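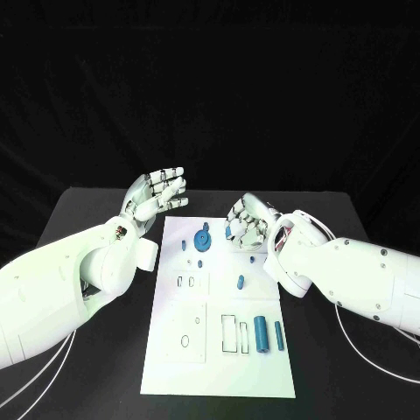
Figure 3. The two-arm cell with the printed layout and blue parts.

4.2 Dropped grips

Fovero rates the hand for 200 cycles between resets. We doubt the figure. In our April runs the fingers stalled 21 times in 100 trials, and the log recorded seven of those as successes.

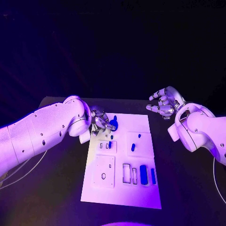 The log trusts motor current alone – a jammed finger and a firm grip read the same. Sorken's patch lowered the threshold, which hid the stalls and left the cause alone.

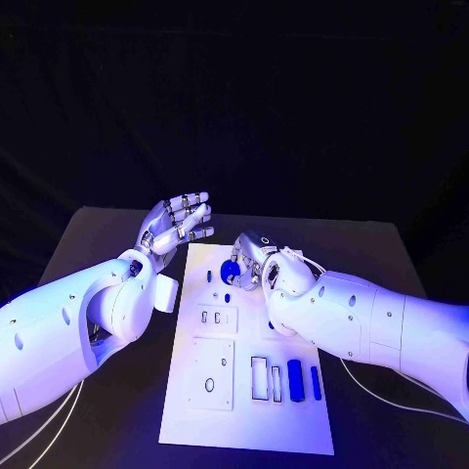

Finn Brinkmann objects that the stalls may come from cable drag, and that we never tested for it.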